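Unit 8: Stringing Beads on Elastic

Read before Saturday. Bring your own cord if you have it.
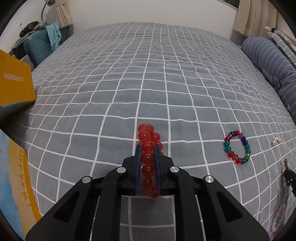 *Fig. 1. Bracelet of translucent red beads.*

**Cord.** Stretch cord comes in several thicknesses. Use the thickest one that passes through the smallest hole in your set. Pull each length a few times before stringing, or the finished bracelet will go slack.

**Sizing.** Measure the wrist snugly with a paper strip and add 2 cm. Large beads take up room on the inside of the loop, so they need a little more.

**Knot.** Surgeon's knot, pulled tight from all four strands. Put one drop of glue on it and let it dry before trimming. Hide the knot inside a bead with a wide hole.

**Holes.** Glass beads can have sharp rims that cut elastic. Run a bead reamer around both ends, under water.

**Reading:** Camenzind handout, pp. 61 and 126. The section on wire can be skipped until Unit 9.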